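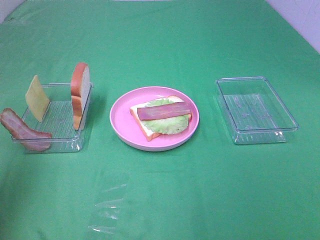

My divorce settlement is being drafted and we disagree on household contents under $368 per item. Does each one need its own line in the schedule? My ex wants even our child's play food listed, down to the toy sandwich on its pink plate. The draft already runs to 14 pages.
Philomena Mac Giolla

Jasper Brouwer
No. Group them by category — "children's toys, to remain with the child" is normally enough. Itemize only what has real resale value or is in dispute. Check your county's form, as some set their own threshold. Ours had 3 categories and the clerk accepted it.
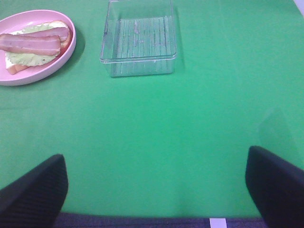 De Haan
Same as above. Get the pension valued first, it takes longer. Mine took 5 months.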